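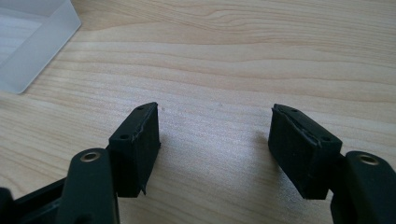

Fostley is a small organisation that monitors antisemitism and other religious and racial prejudice in schools, local media and public institutions. We keep records, answer enquiries, write submissions and run workshops. Our office is in Carbridge, on the first floor above the Guris Street library, and most of the work is done sitting down. A report comes in by letter, phone or email, it is read by two people, and it goes into a file. Paper material is sorted at a pale wooden table, where a frosted plastic box sits on the top, and nothing leaves the room until it has been entered in the register.

How we started

Fostley began as a reading group. Its members had noticed that complaints about hateful material in local newspapers and school resources were being dealt with one at a time, by different offices, and that the answers did not agree with each other. They started keeping copies. After a few years the copies filled two cupboards and other organisations were asking to look at them, so the group became an incorporated association and rented a room.

The first thing published under our name was a short guide for parents on how to raise a concern with a school. It is still in print, in its fourth edition. The section on social media has been rewritten twice and will need doing again.

What we do

Our register holds around 2,000 entries. Each one records what was said, written or done, where, and what response was given by the body responsible. We include cases where the response was a good one, and we use those in training.

We also prepare written submissions to parliamentary and council inquiries. Recent subjects have been the labelling of disputed objects in museum collections, the use of wartime imagery in election advertising, and the handling of graffiti on places of worship. Submissions are put on this site once the inquiry has released them.

Workshops are offered to secondary schools, libraries and local councils. A standard workshop takes half a day and is limited to one class or one work team. Schools are asked to have a teacher in the room throughout. We travel anywhere in the region that can be reached and returned from in a day, and further by arrangement if travel costs are covered.

The Vidal Collection

The Vidal Collection is a library of pamphlets, posters, school readers and newspaper cuttings, left to us by a family who had gathered them over three generations. Some of it is propaganda and is unpleasant to read. It is open to students, journalists and researchers by appointment. Items do not go out on loan, but we can supply copies for study. Cataloguing is not finished, and the posters in particular are only listed by decade. If you are looking for something specific, write first and we will check the shelves before you make the trip.

How we are funded

We are paid for by members' subscriptions, workshop fees and donations. We do not accept money from political parties or candidates. Any single gift above $1,000 is listed in the annual report with the name of the donor, unless the gift came through a will and the family has asked otherwise. We have 200 members. Membership is open to anyone over 18 who agrees with our statement of purpose, whatever their religion or lack of one.

Working with others

We exchange information with similar bodies overseas and with several faith and community councils. We do not speak for them and they do not speak for us. Where a report appears to describe a crime, we advise the person to go to the police and will help with the paperwork if asked.

Contacting us

The office is open Tuesday to Friday, 10 am to 4 pm, and is closed for the whole of August. Letters should be addressed to Fostley, Guris Street, Carbridge. Please send copies of documents and keep the originals yourself. We try to reply to reports within a week, and to general enquiries when we can.

Page last updated November 24, 2018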